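Pramlow for phones: where we are
To: Consuelo Vidal
From: Jolán Virág

Consuelo, I'm so glad to be writing this one! The share menu add-on works on both kinds of phone now, and the grant has carried us further than the plan said it would. A person can be reading a recipe or a bus timetable, tap share, pick Pramlow, and the page lands in their household list without the app ever opening. 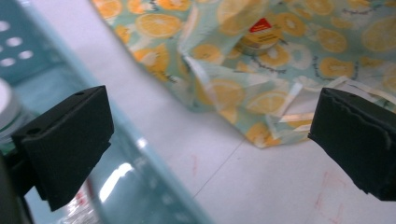
Selim Kılıçarslan rewrote the sorting screen over the summer, and it's my favorite part of the release. Saved items used to pile up in one long column, which testers hated. Now each person makes their own groups and gives each one a color and a small icon. Mine for household stuff is a teal basket, the same light teal as the plastic one here, and I find it with my thumb before I've read the label. We had 344 testers on the old screen and over 600 have asked for the new one.

Still open: sharing a photo from a locked album fails quietly, and the widget forgets its size after a restart. Yevdokiia Onyshchenko has a fix for the first in review. The second is harder and may slip to March.

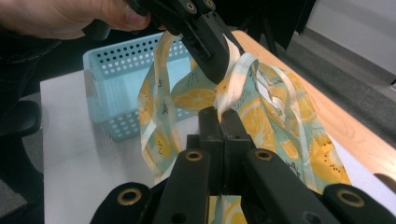
Tirkness, 9/23/18

Spending is on plan. We used the second payment for test phones and for Yavuz Taşdemir's work on the screen reader labels, and he got through all 100 of them (twice, because we renamed things on him). Next up is offline saving, then the tablet layout. I'd love to show you the new build on a call whenever suits you.

Jolán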